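Preparing a Packing Task in a Domestic Setting

Guidance for operators, Paltham site. Maintained by Junaid Gondal.

Operators should read this page before their first session with the hand-held grippers. It applies to all tasks in which small goods are placed in a box or other container.

1. Agree the task wording with the session lead and enter it in the Rekirel log.
2. Check that the pads on both grippers are clean and firmly seated.
3. Open the container fully before recording begins.
4. Remove any letter, bank card or photograph that could identify a resident.

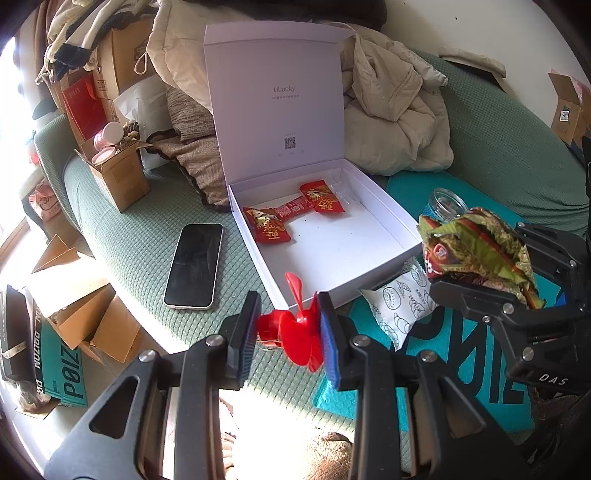 Each item should be held by one gripper only, unless the task wording calls for a handover. Grip pressure is to be kept as low as the item allows. Wrappers crumple readily, as with the green, gold and red one held in the right-hand gripper, and a crushed wrapper must be noted in the log. Where the container has a hinged or propped lid, approach from the front and keep the arms clear of it. Telephones are to be left face up with the screen dark, as on the sofa to the left of the gift box.

An episode ends when the last item has been released and both grippers have been withdrawn. Wait 3 seconds before stopping the recording. If an item is dropped, the operator may retrieve it once; a second drop ends the episode, which is then marked "incomplete".

Completed logs are sent to the Tromel office by 5 p.m.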